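Automatic transfer to savings keeps skipping, then doubling

Status: closed, reopened, closed
Product: Lestano budgeting app, Round-Up and Save feature
Opened by: Afiq Wijaya
Opened: September 7, 2025

What happened

I set up a weekly transfer of $77 from my checking account at Staston Credit Union to the emergency fund I keep in Lestano. It ran fine through July. Then it skipped a week, told me it had succeeded, and the week after that pulled the money 2 times. My emergency fund thereby caused a small emergency, in the form of an overdraft fee.

What I tried

Turned the rule off and on. The app congratulated me on starting my savings journey and threw confetti.

Logged out, logged in. Same schedule, same skipped week still marked "Complete" in green.

Called Staston. They see no request at all for the skipped week and two for the following one, four seconds apart. They were very nice and said to ask Lestano.

Asked Lestano chat. They were also very nice and said to ask Staston.

Deleted the rule and made a new one with a different name ("Rainy Day, Attempt B"). The old rule came back overnight, so for a short while I was saving for two separate rainy days out of one paycheck.

First reply from support

Ilham Oei picked this up and asked for the rule history, which lives under Settings, then Goals, then the three dots, then a second set of three dots. I exported it. The old rule was listed as "paused (active)." I asked which one that was and Ilham said it was a fair question.

The cause, as far as I've been told: when a transfer lands on a bank holiday, the app marks it done and puts the real request in a queue. The queue empties the next time the rule fires, so both go out together. Deleting the rule doesn't delete what's in the queue, and anything in the queue can bring its parent rule back to life.

Fix

1. Pause the rule. Don't delete it.
2. Open Pending Items and cancel whatever is sitting there, including anything marked Complete.
3. Wait for the confirmation email. Mine went to spam.
4. Delete the rule.
5. Make a new one and set the transfer day to midweek.

Lestano refunded the overdraft fee as app credit, which can be spent on a premium plan I don't want. After a second message it came as money. The ticket was closed, reopened by the closing survey when I gave it a low score, and closed again.
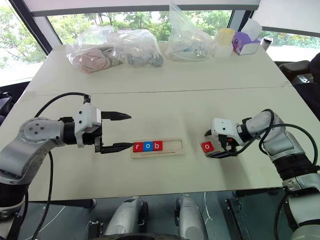 Ismail wrote in to say that step 2 doesn't work on the older version of the app, where Pending Items is hidden until you have at least one goal fully funded. He got around it by making a goal of one dollar and funding it.

Comments

Bradora: Same skipped week here, different bank. Cancelled the pending item and the double pull never came. Thank you for step 2.

Afiq Wijaya: Glad it helped. Check that the old rule is still gone in the morning.

Bradora: It's back.

Ilham Oei: Please reply to your confirmation email and I'll remove it by hand from our side. Leave the new rule paused until then.

Ismail: Can I keep the one dollar goal? I've never finished one before.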